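Visit notes: Grundent injection molding plant, Darnuden

The Grundent plant at Darnuden molds household goods in polypropylene, mostly buckets, basins and cleaning tools. I went in November with Rasha Hijazi, who buys for Nseir. Gladys Rweyemamu, the shift engineer, took us through the hall at 2 p.m.

Resin arrives in bulk and is stored in silos behind the building. Color is added at the press as masterbatch. The barrels on the line we watched were set to 226 degrees C at the middle zone and 235 at the nozzle. Rweyemamu said the lower setting had been tried along the whole barrel and gave short shots on thin lips.

There are 13 presses, five of them fitted with hot runner tools. The rest still run cold runners, and the sprues are ground and fed back in on dark colors only. Pale shades get virgin resin, as regrind shows up as specks.

Most of our questions were about warp. A wide, shallow part with one open side pulls inward as it cools, and the flat edge is the first place it shows. Grundent handles this with longer hold pressure and a cooling fixture after ejection. Hijazi asked for the cycle time with and without the fixture and was told it would be sent on.

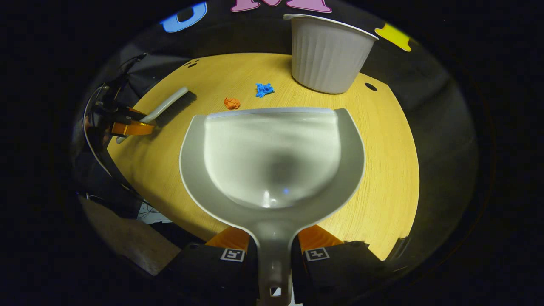
Gate position was the other subject. Moving it away from the visible face means a longer flow path, and the tool shop at Trurkard has to polish the cavity again after each change. Turnaround on that is slow.

The packing area was down for a belt repair, so we did not see it. Noise in the hall is high and ear protection is handed out at the door. Parking is on the north side, past the weighbridge.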